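Grarden Market Stall Smoker, Two-Door Model

Sold by Brurkow Event Supply. Rent or buy. Ships knocked down in 2 cartons.

If you sell barbecue at fairs and farm markets you have read a lot of smoker pages, and most of them say the same things. Even heat, no babysitting, feeds a crowd. We stock this one and we still don't believe all of it, so read the whole page before you put down a deposit.

What the maker claims

Grarden says the cabinet holds a steady temperature "in any weather." We ran ours outdoors in February and it did not. With the wind on the door side the top rack fell well behind the bottom rack, and we had to swap the trays halfway through. With the wind behind it, no complaints. If your stall pitch is fixed and you can't turn the unit, think about that.

The maker also says one person can set it up. One person can, if that person is strong and has nowhere to be. We would send two.
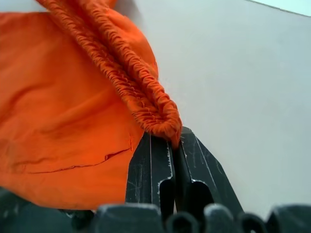

The door gasket is the part we get the most calls on. It arrives stiff and it takes a few long cooks before it seats. Until then you will see smoke at the hinge corner. Some buyers take this for a defect and want to send the unit back. We won't take it back for that, but if it still leaks after a month of regular use, call and we will mail you a new gasket.

Weight and power

Full weight with racks and water pan is 468 pounds. The casters are fine on blacktop and close to useless on wet grass. Ask the event organizer what you'll be parked on before you book it.

The fan and control box need a regular household outlet. The burner does not. If you lose power the fire keeps going without the fan, and you'll be working the vents by hand. The manual gives this one line on the back page. We think it should be on the front.

The Ultora controller

This is an add-on and it costs extra. It sends the cabinet temperature to your phone and beeps when you drift. The beep is quiet. At a market with a band playing you won't hear it, and the phone alert came in late more than once when we tried it. A plain probe thermometer does the same job for a lot less money. We sell the Ultora because people ask for it.

What's in the cartons

Cabinet, two doors, racks, water pan, drip tray, control box, casters, hardware bag, manual. No cover. The cover in the Grarden catalog is sold apart and it's thin. Buy a decent tarp. 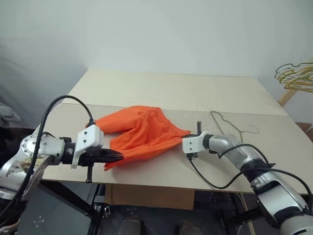
Orange pants with an elastic waist, on the table.

Renting

Rental runs by the event, with a limit of 3 nights out. You pick up and you return. Bring a truck or a trailer with a ramp; we won't load it into a minivan, and yes, people ask. The unit goes out clean and has to come back clean, racks included. If the water pan comes back full of grease we keep the cleaning fee and we don't argue about it.

We carry liability on the equipment. We don't carry it on your food. Your health permit, your fire extinguisher and your vendor insurance are your business, and some events will want to see all of it before they let you unload.

How it stacks up

The Spahić drum cooker we also carry is smaller, uglier and cheaper. For a stall selling ribs by the plate it may be all you need. It holds less, so you'll be reloading over lunch. The Grarden earns its price if you're doing whole briskets or feeding a line that doesn't stop. If you work a handful of weekends a year, rent one first and see whether you fill it. Many people don't.

Questions about the unit go to Ilir Pavlović at the Brurkow counter. He'll ask how many plates you sold at your last event. Have the real number, please, he sizes the equipment from it.

Warranty: 2 years on the cabinet from the maker. The gasket, casters and paint are left out, and those are the parts that wear.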